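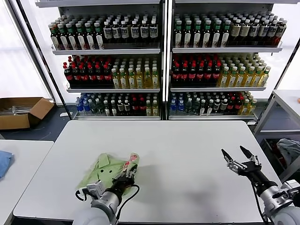
Minutes and Agendas

Brosgate Community Center
Supplies and Clothing Subcommittee
Minutes of the regular meeting, Feb 24, 2020

Present: Marisol Delacroix (chair), Darnell Okafor, Kagiso Zwane, Vaughn Kasprzak (minutes)
Apologies: Demetrius Castellanos

1. Minutes of the previous meeting
The minutes were approved with one correction. Under item 4, "Mercado Street entrance" should read "Mercado Street loading door."

2. Matters arising
Mr. Okafor reported that the key to the loading door had been copied and that both copies were signed for. The broken coat rail remains with the repair shop. No date has been given for its return.

3. Drinks shelving
The subcommittee considered the layout of the two white metal shelving units behind the folding table. Ms. Zwane noted that the units carry much the same arrangement: green-capped bottles at the left of the top shelves, red-capped cola bottles at the left of the middle shelves, and water with blue labels at the far left of the bottom shelves. She asked that this order be kept when stock is replaced, as people serving at events now know where to reach.

Mr. Kasprzak observed that the shelves are packed closely and several rows deep, and that older stock could easily be left at the back. After discussion it was agreed that new bottles will be placed behind existing ones, and that dates will be checked before each delivery is put away.

A proposal to move the yellow bottles up from the right end of the bottom shelves was not supported. The chair preferred to keep the lower shelves as they are until the October review.

4. Clothing table
The chair reported on the folding and sorting of donated garments at the white table. Shirts and jackets with collars continue to take the longest - the collar must lie flat and the front be straightened before the sides are turned in. The light green garment with the pointed collar and dark buttons was mentioned as typical of the kind. Members were reminded that any tag or strap standing up from the fabric should be smoothed down before folding, and that a bunched garment should be opened out again and restarted.

Mr. Okafor asked whether drinks might be set down on the table while clothing is being handled. The subcommittee agreed that they may not. Bottles are to go directly from the delivery cart to the shelves.

RESOLVED: That the table be used for one activity at a time, and that clothing have priority on Monday afternoons.

5. Budget
The balance of the supplies account stands at $346. Approval was given to spend up to $25 on labels for the shelf edges - plain white, to be lettered by hand. Ms. Zwane will obtain them. The quotation from Pikar for an additional shelving unit was received and held over.

6. Other business
Mr. Kasprzak asked that garments with missing buttons be kept in a separate pile for mending. Agreed.

Actions
Ms. Zwane: shelf labels
Mr. Okafor: inquire about the coat rail
Mr. Kasprzak: post the folding notes by the table
Ms. Delacroix: send the Pikar quotation to Mr. Castellanos for comment

The meeting adjourned at 5:10 p.m.

Minutes recorded by V. Kasprzak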